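October, notebook, switch board task

Started 14:10. Carrying on with the simulated set for the four-by-four board. Ursina Lanz wants 1,002 episodes before we train again, and this morning the Drorix folder held 102 that passed the check.

Changed the reset script first. It was drawing the switch pattern and the board angle from the same seed, so certain patterns only ever came up with certain angles. They are now drawn separately. I have moved the older episodes to a side folder and will ask Ursina whether she wants them kept in.

Ran 40 with the new script. 5 thrown out, all for the same fault: the fingertip brushed the next switch on the way down and flipped it as well. The far corner is the worst for this — the wrist has to lean over and the approach comes in at a slant. I raised the pre-contact height and slowed the last stretch of the descent.

Fingers stay closed for the whole episode. I took the gripper command out of the action record to save space, then put it back, as the Carico loader expects it.

Still to do: log the target pattern at every step, and vary the light direction.

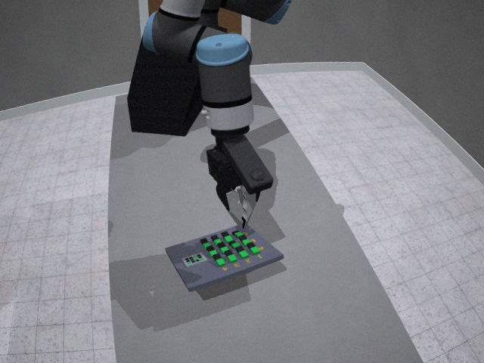 Left the next batch running under the name Danzer-b, with the same arm start pose as before. Will go through the rejects first thing and send the list to Ursina.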